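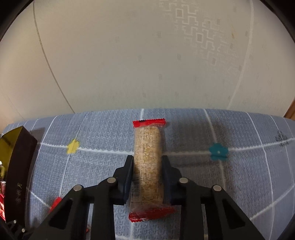 Saneck Packaged Foods Group

Drullamell Wrapped Snacks — data card

Last revised March 30, 2026

Contents
The collection holds 1,000 photographs of individually wrapped snacks on household tabletops, in 15 folders sorted by wrapper type. Grain bars in clear cellophane with crimped red ends are filed under "clear, colored seal." Table coverings, such as blue cloth with a flower pattern, are recorded in the surface column.

Labels
Each record lists wrapper type, visible contents, seal color and surface. Contents are labeled only where the wrapper is transparent. Puffed rice and other puffed cereals share one label — the two are hard to tell apart through creased film.

Known limits
Flavor and weight are not recorded. Foil wrappers are underrepresented; 60 further items are planned for June.

Use
Released for research and teaching. Please cite the Saneck group and the folder name.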